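Arm budget: where we've got to

The request for a second arm has gone in, and then come back, and then gone in again with the word "robot" spelled correctly. Finance would like to know why the kitchen bench work needs its own machine when the simulated one costs nothing and never asks for a service contract. It's a fair question, and one we walked into by being so pleased with the simulation in August.
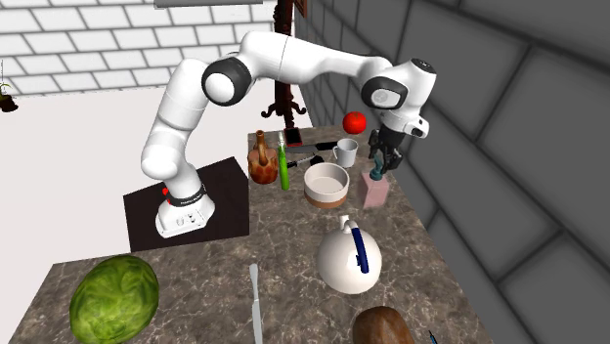 Two quotes are on the table. Daneshvar will sell us an arm and gripper with 11 weeks' delivery. Ikico promises 20 weeks and a much nicer brochure. Neither price includes the mounting plate, for which Griltum wants over £400, bolts extra. We have asked what the bolts cost and are bracing ourselves.

Prirance, our simulator, stays whatever happens. The licence is paid up for 2 years and it remains the cheapest place we know to knock a teapot off a worktop. What it can't tell us is how often real gripper pads wear out, so there's a line for spares in the new draft. Last time we left spares out and ended up paying for them from the biscuit money.

If your group wants bench time on the new arm, send us your hours before the next budget round. "Lots" is not a number, and Finance has already sent that one back.

November 2022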